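THE WERNSIDE LETTER
June

The mending table: in praise of the boring hem

The denim pile has reached the windowsill. Anyone who came to the last mending evening will remember it as a modest heap on the chair by the radiator, and will be surprised to learn that it has since taken the chair, the other chair and most of the shelf where we used to keep the biscuits. Please stop leaving jeans in bags outside the door. Or, if you must, put a note in the bag saying what you want done to them. "Fix" is not a note.

Most of what comes in falls into two camps. There are the knees, which everyone wants patched with something cheerful, and there are the hems, which people would like to be shorter by tomorrow. Knees get the glory. A knee with a bit of visible stitching on it gets shown around the room and has its picture taken. A hem gets put on and worn to the grocery store, and if we did it right you will never think about it again as long as you live.

I have come to prefer hems. I say this as a person who spent most of the winter afraid of them. Denim folded over twice is thick, and where it crosses a side seam it is thicker still, and my machine (a Nuritz, bought secondhand, older than my marriage) treats that spot the way a horse treats a plastic bag. It stops. It makes a noise. It will go over the bump if I turn the wheel by hand and speak to it nicely, and I have broken 3 needles finding that out.

What finally helped was looking at how the factory does it. Take an old pair you aren't fond of and lay one edge flat on a table in decent light. The fold is nearly always paler than the cloth beside it, all that washing and rubbing having gone to the high spots first, and the topstitching hugs the inner side of the fold and goes wherever the fold goes, bends included.
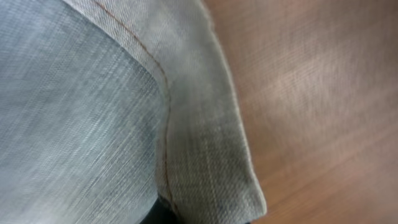 Tracey Marsden wrote in to say that all of this is very well, but if you cut the old edge off you have thrown away the only good part of the jeans, and why does this newsletter never mention keeping the original hem? Fair. You fold the leg up, stitch right up against the old hem, trim what's left inside and press it until it gives in. The worn edge stays where it was and the new seam hides in its shadow. She has done it this way for years and, reading between the lines, has been waiting for years to be asked.

I tried her method on a pair of my own and it came out very nicely on the left leg. The right leg is now a little shorter than the left. I am told this can be fixed by standing differently.

A word about thread, which starts more arguments at the table than anything except the window. The rusty orange-brown is what most people picture when they picture jeans, and the stuff sold as "gold" in the regular rack is too yellow and too thin. We now have a big cone of Gál topstitching thread in a shade that passes, 2000 yards of it, so nobody needs to hoard. Use it on top, with ordinary thread in the bobbin, and lengthen your stitch. Tiny stitches in thick thread look like a row of ants having a disagreement.

Next month we start at 7 as usual. Bring a hem. Bring your own pins too, as the communal ones have gone wherever communal pins go. The Fimuseck pattern books are still out on loan and whoever has them knows who they are.

Comments

hollyhock722: Hammer the bump flat before you sew it. Put the seam on a board, cloth over the top, a few good whacks. I haven't broken a needle since.

Dee: Is the hammering allowed at the table or is it an outside activity? Asking because I sit next to the window people.

P. from the top road: The bag with the three pairs and no note was mine. Two inches off all of them please. Sorry.

The Wernside Letter | Write to us or drop a note in the box by the door | © The Wernside Letter | Back to top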